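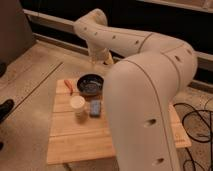
Board 5 with the black bowl on it.

May, notebook p. 39. Started 9.20, Fuad in from ten.

Carrying on from the last entry, which stopped at the glue-up. Board 5 came out of the clamps overnight and I gave it a first look before doing anything else. The seams are closed on the top face all the way along. On the underside there is one place near a corner where I can get the edge of a steel rule in, but not a fingernail. Left it. Eilidh thinks it should be filled. I'd like to see if it moves first, and a filled gap won't tell me anything.

Squeezed-out glue on the underside was worse than on the top. I had wiped the top and forgotten to turn the thing over. Scraped it back with the old cabinet scraper, then 120 and 180 by hand, with the grain. No machine sanding on this one. Board 4 went through with Craig's orbital and the swirls showed up as soon as there was a low light on it, so we said hand only from now on.

Front edge: two passes with the block plane and then a straight edge against it. Light shows under the rule at one end, not enough to bother with. Took the sharpness off the top arris with a folded bit of 240. Did the back edge the same and missed the two ends, which still want doing.

Finish: none yet. Sajib asked again if we could oil it. I'd rather keep it bare for a fortnight and see how it takes marks. The oiled board at Pilton went noticeably yellow and then the blocks left rings of something on it, dust and oil together I suppose. Bare wood can be sanded. If we do go for a finish I'd want to try the water-based stuff on an offcut before it gets anywhere near a board. There are three offcuts in the Jardine crate with pencil numbers on the ends.

Flatness. Laid it down on the floor and pressed on each corner in turn. Rocks very slightly on one diagonal. Turned it round, still rocks on the same diagonal of the board, so it's the board and the floor is all right. Put a bit of card under the low corner and it stopped. Card is a temporary measure and I have written CARD on the job sheet in capitals so that it doesn't get lost when someone moves it. Proper answer is either thin cork pads on all four corners or a few strokes off the high ones. Cork is easier to undo.

Things for the board

Went through the box with Fuad at eleven. The list has drifted from what's really in the box, so we started again from the contents and ignored the list.

Black bowl. Kept. It has been dropped at least once to my knowledge and there is no chip that I can feel. Weighed it on the kitchen scales: 212 g. The old list says 157 g, which must be for the previous bowl, the one that went back to Rory. I have crossed it out and initialled it. If anyone has been using 157 for anything, it's wrong.

White cup. Kept. Washed it, as there was a tide line inside from somebody's tea. Please can the cup not be used for tea. There are mugs.

Blue block and black block. Kept both. The blue one had a bit of masking tape on the underside with writing on it I couldn't read. Peeled it and cleaned the residue off with white spirit, a small amount on a rag. The black one shows every fingerprint. Wipe with a dry cloth, nothing else, until we know what the surface does with solvent.

Small white bottle. Kept, with a question mark. It tips over more easily than anything else in the box. I tried it on the bench next to the vice and it went over when I shut the drawer. Fuad suggested putting a little sand in it. Would work, but then it's a different object from the one in the earlier notes and we'd have to say so. Undecided. Leaving it as it is until Eilidh has had a look.

Small red-orange one. Kept. Rory wanted it dropped as too small to be any use. I find it handy to have one thing that stands out from across the room, particularly at the end of the day when you are checking that everything has gone back in the box.

Thrown out or moved on: a cracked lid with no pot, a length of dowel, two corks, a Warby tin with no bottom. The tin went in the metal bin. The dowel went back in the rack, where it should have been in the first place.

Setting out

Tried a few arrangements before lunch. The first had everything along the front edge and it was a nuisance, as your sleeve catches things when you lean over. Moved everything back and that was better straight away. There is then a clear strip of wood at the front and you can see the seams, which I've started using as guide lines. One seam for the front limit, nothing goes nearer than that. Saves ruling pencil lines on a board I've just spent a morning sanding.
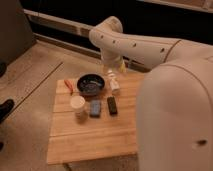

The seam idea only works if every board is turned the same way, with the planks running left to right as you face it. Boards 3 and 4 have the same number of planks but not the same widths, so a note saying "second seam" means one thing on one and something different on the next. I measured nothing today. Craig is going to run a rule over all of them and put the figures on a card in the lid of the box. Until that's done, please write the board number alongside any seam number or it will be useless to the rest of us.

Also want a mark on each board for which edge is the front. I put a small pencil F on the underside of number 5. Sajib would prefer a dab of paint, which is easier to find with your thumb. Either will do as long as it's on the underside. The tops stay plain.

On the wood itself. Good straight grain on most of it. One plank has a darker line along its joint, and I think that's glue that got into the edge before it was pressed home and not anything in the timber. It won't sand out. I tried with 180 on a short length and only made a dull patch, so stopped. If it annoys people we can turn the board over and use the other face, once the corner gap is dealt with.

Black on pale wood is very easy to see and white isn't. Under the strip lights the cup and the bottle both lose their edges a bit, more so when there's sun on the floor as well. Eilidh's view is that a darker board would fix it and then the bowl would be the one to disappear. She's right, you'd just swap one problem for the other. Blinds half down is what we did after lunch and it was fine.

Afternoon

Indard delivery came at ten past two. Wrong grit. I ordered 180 and 240 and got 80 and 240. Rang them, they'll swap it, and we're to keep hold of the 80 until the driver comes back. It is on the top shelf with a label. Don't open it. We have enough 180 for one more board if nobody is careless with it.

Cork pads: found a sheet in the drawer under the window, thin, a bit crumbly along one side. Enough in the sound part for two boards. Cut four squares with a new blade and tried them under number 5 with no glue. Rock is nearly gone. It still gives a very small click if you lean on the low corner. Will double up the cork there tomorrow and see.

Rory came by at half three and wanted to know why we don't buy boards. Told him the price of the last bought one and that it cupped in a month. He took one of the offcuts to stand his kettle on.

To do
Ends of board 5, take the sharpness off
Second layer of cork, low corner, then take out the card and cross CARD off the job sheet
Underside gap: check with the rule again in a week, same corner
Water-based finish on one offcut, half covered so there's something to compare with
Craig: plank widths for all boards, card in lid
Eilidh: yes or no on sand in the bottle
Fuad: type up the new contents list and bin the old one, both copies (the second is pinned behind the door)
Me: chase Indard if the 180 isn't here by the end of the week

Box packed away at ten to five. Bowl at the bottom with the cup inside it and a cloth between, blocks down the side, bottle on its side on top. Board left on the floor with the cork under it so it can settle. Please step round it.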